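Le seuil

I. Avant

Le couloir de Tutton sentait le café réchauffé. J'avais mis la bouilloire en route à quatre heures du matin, puis je l'avais oubliée, comme la veille.

Notre méthode tenait en peu de mots : montrer la tâche 200 fois à la main, laisser Drasia en tirer 2000 variantes, et ne garder que celles où la machine hésitait. C'est l'hésitation qui nous intéressait. Chez Boonyarit, on la supprimait. Nous, on voulait l'apprendre.

À l'essai 386, j'étais assise derrière la console. Le bras gauche avait les doigts sur le bord du gobelet noir, le droit penchait sa pince vers l'assiette vert pâle. Entre les pointes et le papier froissé, presque rien. Je n'ai pas touché au clavier.

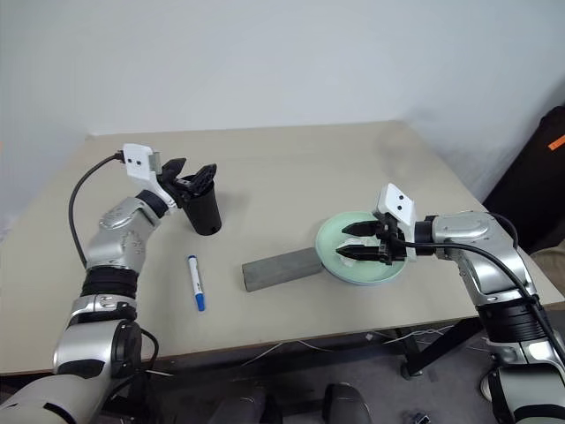 II. Après

La courbe est sortie vers six heures. Au-dessus du papier, la confiance du modèle tombait, restait basse pendant 2 secondes, puis remontait d'un coup. Même creux sur les essais précédents, au même endroit.

J'ai appelé Flarkell, qui payait nos heures de calcul. On m'a demandé si c'était une erreur.

– Non, ai-je dit. Il attend.

– Il attend quoi ?

Je n'avais pas de réponse à mettre dans un rapport. J'ai écrit « latence avant contact, reproductible » et j'ai joint la courbe. Ensuite je suis retournée dans la salle, j'ai ramassé le marqueur à capuchon bleu et j'ai noté le chiffre sur le mur blanc – il y est encore, je crois. Puis j'ai lancé l'essai suivant.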